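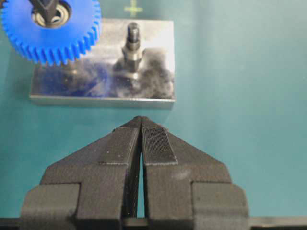 September, 9:40 in the morning

Moltham cell, gripper service. Cycle counter says 1,095 since the last time anyone wrote in this book, and I suspect the last time anyone wrote in this book was me.

Complaint from the night run: gear picked up fine, then sat down crooked on the post. Crisanto Ignacio's theory is the fingers. My theory was the plate. We have agreed to check his first, as he had the hex key.

Jogged to the hover pose over the gear plate and closed the fingers most of the way to look at the gap. Narrow all the way from the tips to the base, no toe-in I could find. Left pad is smoother than the right and has white specks on it. The right one still has its crosshatch. Wiped both with alcohol, then wiped the left again on principle.

Finger screws: one on the left side took a quarter turn. Crisanto was gracious about this for nearly a minute.

Re-taught the hover point. Old Z was 205, which I don't believe was ever right, but it had been there so long it had tenure. Left the speed at 60 percent. Please leave it there too. Whoever keeps putting it up to 100 to "save time" is welcome to come and do the next re-teach.

Nut on the bare peg: snug, collar flat to the plate. Left alone. The polished top still throws reflections into the wrist camera, and the blue gear shows up twice if the threshold is low. Urban wants to tape over it. I want matte plates. Jaston quoted us for those in the spring and I never answered, so that's on my list again.

11:15. Ran dry, no gear, then with gear. Seated straight on the first go and on the ones after it. Counter was at 1,036 when I stopped, because Guvano's panel resets to whatever it likes on a restart. Ticket open.

To do: print a spare left finger, order pads, find out where the second hex key lives now.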